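Handout 11: keeping the work area honest

Okay, last week we got through speed limits, so now the part I nag everybody over: what's allowed inside the arm's reach.

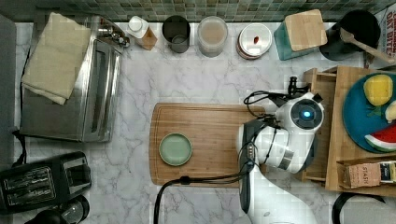 My first rule is cables. Cempaka Krishnan tripped our stop 20 times in April, and most of those were snags, so I want slack tied back before you power up. A long black cable running over the cutting board and off the counter is one to trace by hand first! Same goes for towels (yes, even one folded over a toaster oven). Write what you moved in the Vustmont log.

Read section 2 before lab and bring your checklist.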